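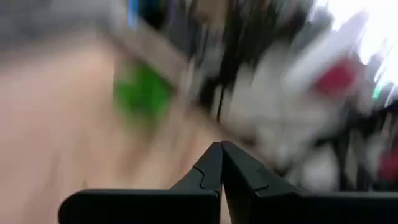

Are slip-joint pliers and one pair of safety specs enough for a starter bench kit?

Posted in: Tools and Workbench
16 replies, 335 views. Showing the first page.

wumgate_shed
I'm putting together a small bench kit for my nephew and the Gunance starter list says adjustable pliers, clear safety glasses and "a cable, assorted". That's the whole list. They want silly money for the boxed version. I reckon half of it is padding. Has anyone bought it, or do you all just raid the drawer?

Kanaan
Raid the drawer. Boxed kits are a way of selling you a box.

Yolotzin Bermúdez
I disagree a bit. A kit gets a beginner started the same evening, and most drawers don't have safety glasses in them. Mine certainly didn't until December.

wumgate_shed
Fair on the glasses. Less sure about the pliers. Slip-joints chew up every nut they touch.

Kanaan
Only if you use them on nuts. They're for gripping pipe and odd shapes. Get him a spanner for nuts.

oneo_2
My table as it stands. Red-handled slip-joints and clear glasses with black arms.

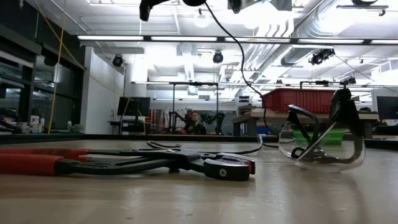 I've got no complaint with the pliers. One grip has dark worn patches and I don't care, the grooves are what matter. Set them a notch too wide and they slip, so show him that before he skins a knuckle.

wumgate_shed
Is that a cross-head screw in the side of the head? Never seen one there. Does it work loose?

oneo_2
It is, a silver one. Not so far, but I don't lean on them hard.

Kanaan
I'd want a proper rivet. A screw is one more thing to fall out under the bench.

Yolotzin Bermúdez
Or one more thing you can tighten, Kanaan. I'd be more worried about the specs. Standing them on the lens is how they get scratched, and once they're scratched people stop wearing them.

oneo_2
They've been stood like that plenty and I can still see through them.

Yolotzin Bermúdez
Give it 100 more goes on a scuffed table. A cloth bag costs next to nothing.

wumgate_shed
I'm not convinced by the bag either, he'll lose it in a week. A hook on the wall maybe. So: pliers, spanner, glasses, hook. Do I need the cable?

Kanaan
What is the cable even for?

wumgate_shed
The list doesn't say.

Kanaan
Then no.

oneo_2
I'd leave it out too. Buy 2 pairs of glasses with the money, one for whoever's watching.

wumgate_shed
That I can agree with. Will price it up tonight and see how far under the boxed one it comes.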